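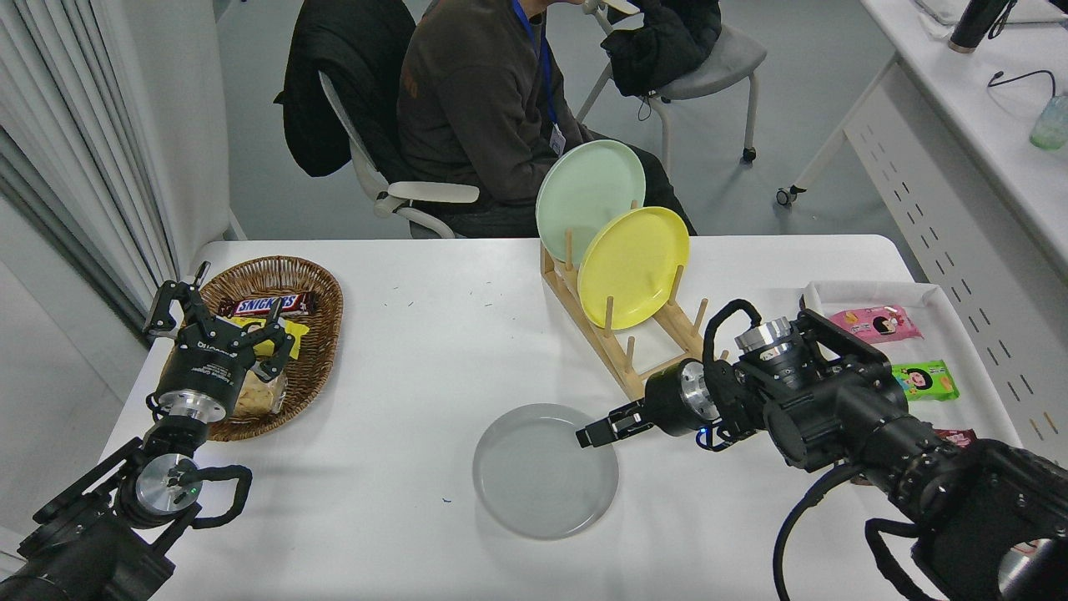
Open day at Lukitbridge: a report from the snack end of the building

I have been to enough open days to know that you judge a place by its catering. The leaflet for this one promised 50 exhibits on two floors, a talk on the hour and "light refreshments throughout," and I planned my route in the reverse of that order.

Lukitbridge is the kind of business park where every building looks like the back of another building. I walked around Grondier's twice looking for the front. When I found it, a sign on the door gave the visitor count from last August as 1,558, written in marker by someone who was plainly proud of the last eight. My badge was number 274 and I was told to hang on to it, as it was good for a coffee.

The coffee was fine. It came from a machine by the stairs with a line in front of it, and by the time I got mine the first talk had started and the doors were closed, so I went to look at the tables.

The table I liked best was about putting plates away. I realize how that sounds. It was a white table with a wicker basket of snacks at one side, a plate lying flat in the middle and a light wooden dish rack beyond it. The rack had a pale green plate and a yellow one standing in it, with pegs to spare. I have the same sort of rack at home, in the sense that I own one and keep mail in it.

Two things about the rack. First, the pegs. A plate between upright pegs leans a little and stays put, and you can see at a glance which spaces are free. My last rack was coated wire and held everything at the angle of a man asleep on a bus. Second, color. A mint-green plate at the back and a yellow one in front of it look like a decision. All my plates are white, apart from the one that came from a pizza restaurant under circumstances I won't go into.

Then there was the basket. Oval, brown, properly woven, with a Snickers resting near the rim where a weaker person would see it first.
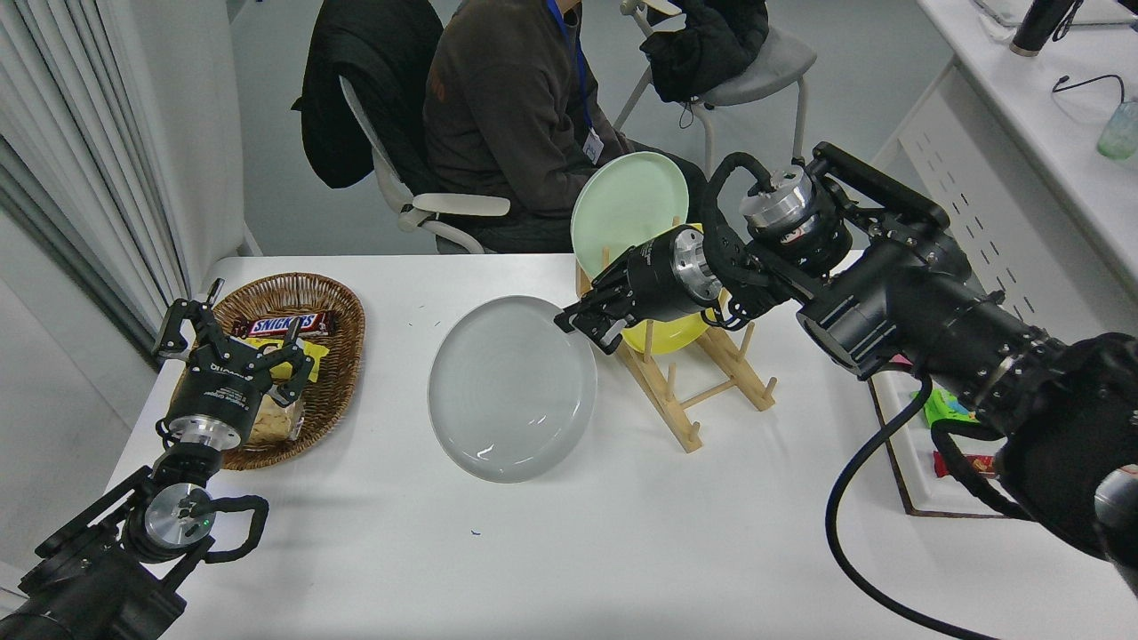
I did not take it. I'd like that noted. I stood near that basket for a good ten minutes with the crackers in their clear packet and the little yellow one tucked in beside them, and I kept my hands in my pockets like a child in a china shop. There was a shallow tray with more snacks at the other side of the table, a green wrapper and a red one, so temptation had been arranged on both flanks.

Upstairs was Kilto, who do storage boxes and had brought up to 400 of them, going by the size of the stack. The lids fit. I tried several. Ledesma had the corner by the window and a very long film with the sound off, and I watched enough of it to finish a second coffee, which my badge turned out not to cover.

Practical notes, for anyone going next time. Parking is behind the building, or in front of it, depending on who you ask. The restrooms are on the ground floor past the coat rail. The talks fill up early and the light refreshments, when I finally tracked them down, were a bowl of mints at the reception desk.

I had four, and drove home by way of the gas station, where they sell Snickers.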